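Re: [handling-practice] Draft 2 of the clutter rules, comments wanted by November

From: Rory Dalgleish
To: handling-practice list 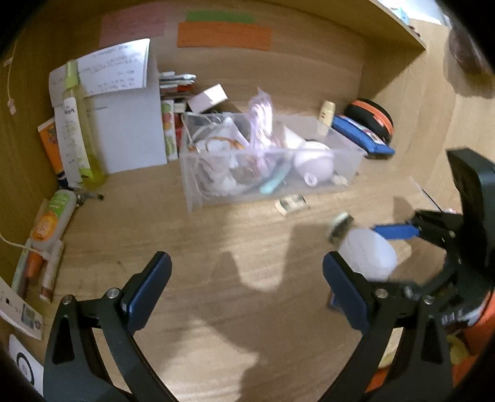
1. Where I disagree with the draft

Elfriede Sperling wrote:
> Section 4 now says that before each recorded run the work area "shall be
> cleared of items not relevant to the task". Sipho and I feel this is the
> least we can ask for if results from Conora and Räsänen are ever to be
> compared. We also propose a cap of 19 loose items per work area, and that
> cables be removed or taped down. Please say if you can't live with this.

I can't live with it, or not as worded.

Who decides what's relevant? Take a desk cubby with toiletry tubes down the left side, papers propped at the back and an open plastic box with orange wire tangled up in it. The task is one white bottle with a dark cap, held sideways in the second gripper. By the letter of section 4 we'd strip out nearly all the rest and end up recording a bottle in a bare wooden box. I don't see what anyone learns from that about tidying a real desk.

The cap bothers me more. Is the plastic box one item, or is it everything inside it? A stack of cards and booklets? Lucía's people and mine would come up with different totals for the same shelf and both swear they followed the rule. Where did 19 come from, anyway? Draft 1 said 7 and gave no source for that either.

On cables: white ones, thin black ones, a clip hanging off the wall. That's what desks are like. Tape down anything feeding the gripper itself, fine, I'd sign that today. Leave the rest where it lies.

2. What I'd put in its place

Log the starting layout with a still, and say in one line what is to be moved. Keep glass and blades out. If the operator changes the clutter between runs, write that down.

Florencio will say it's too loose. Maybe so, but we got through 497 runs at Sindska on the old wording and the complaints I remember were about missing notes. I have yet to see a complaint about too much stuff on the shelf.

Also, "shall" turns up all through section 4 and "should" all through section 5, with no word on whether the difference is meant. Could someone fix that before it goes to Kidska?

Rory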